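**Nirero Community Pantry Association**
Minutes of the general meeting, 17 April 2022

The chair opened the meeting at 2 pm. The minutes of the previous meeting were taken as read and accepted without change.

## 1. Opening hours

Members discussed whether the Ollent Street centre should open on a second evening each week. It was noted that shift workers find the present hours hard to meet. Agreed - a trial evening session will run through May, with a report to the next meeting.

## 2. Dry goods

The meeting received the stock report. The pantry gave out 313 parcels in the quarter. Requests for food that needs little cooking continue to grow, and instant noodles and packaged snacks are to stay on the standing order. Clear plastic bins remain the preferred kind for sorting. 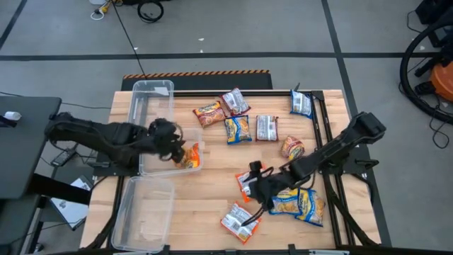

## 3. Supply from Bradia

The price offered by Bradia for rice and tinned vegetables was tabled. Members asked that delivery charges be confirmed in writing before any order is placed. Moved and carried, 6 in favour, 2 against.

## 4. Hire of the Ververidis Room

The hire fee will rise to $60 per session. The increase was noted with regret. The secretary is to ask whether a lower community rate is available.

## 5. Other business

A member raised the state of the rear car park lighting. Referred to the council.

The meeting closed at 3.20 pm.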